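The Room on Gajewski Street

September
By Begoñe Urquijo

Filed under: Stories / Short Reads

Edgars Kļaviņa sold his mother's piano for 215 and used the money for the train to Plirnitz. He had never been there. His uncle Fotis had lived there for most of his life and had died in the spring, and a lawyer had written to say there was a matter of some letters.

The lawyer was named Senga McIver. Her office was over a shop that sold fishing line. She had him sign in 2 places and then gave him a shoebox with a rubber band around it.

"Is that all?" he said.

"There was a savings account," she said. "It had 50 in it. The bank took that for the fee."

He asked about the house. She told him his uncle had never owned a house. He had rented a room on the top floor of a building on Gajewski Street for as long as she had known him, and the landlord, a Mr. Munasinghe, had already fixed it up to rent again. She said he could probably go and look if he wanted to. She wrote the number on the back of an envelope.

It was a long walk, most of it uphill. Chaminda Munasinghe came to the door in his socks. He was eating toast.

"You look like him," he said. "Around the ears. Come up."

There were four flights. Munasinghe stopped on the third to finish the toast. At the top he found the key and stood back so that Edgars could go in first.

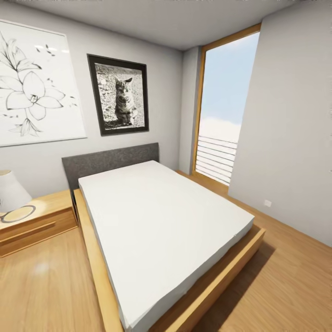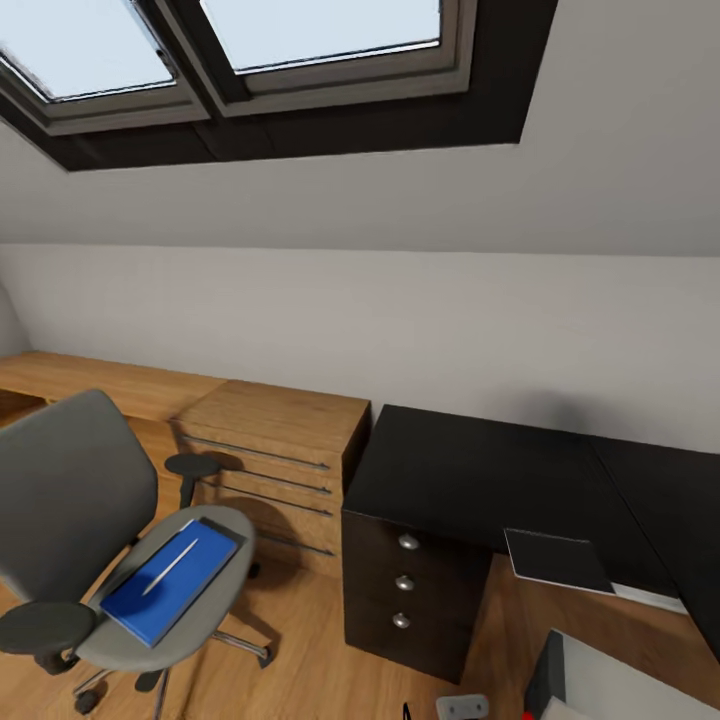

"None of this is his," Munasinghe said. "His bed went to my cousin. The walls were green when he lived here. He painted them himself and he did it badly."

"Where did he sit?"

"He had a chair by the door. He sat there with his coat on, like he was going somewhere. I asked him once and he said he was waiting for a call."

"From who?"

"Your mother, I think. He had no phone, though. He used the one in the hall downstairs, and they took that out years ago."

Edgars sat down on the floor with the shoebox and pulled off the rubber band. It broke. The letters were all in his uncle's handwriting, and they were all addressed to the apartment in Balix where Edgars had grown up. They had stamps on them. None of them had been mailed.

He opened the one on top. It was about the price of coal and a dog that had got into the building. Near the end it said, "I hear the boy plays the piano now. I would pay 3,000 to hear it, if I had 3,000." Then it went back to the dog.

He read that part again and put the letter back in its envelope.

"My mother played," he said. "I never learned. She must have told somebody that I did."

Munasinghe nodded. He looked at his watch and then seemed sorry that he had.

"I have a woman coming at four to see the room," he said. "You can stay until then. I'll be downstairs."

Edgars stayed and read. The dog turned up in five more letters. It belonged to a baker, and then it belonged to his uncle, and then it was old. In one letter it was named Rurnora, after the town where the two of them had been children, his uncle and his mother.

At four he heard the bell, and Munasinghe's voice, and a woman asking about the heat. He closed the box and held it shut with his hand. He passed her on the stairs.

"Is it nice?" she asked him.

"It's quiet," he said. "There used to be a dog."

Last updated: September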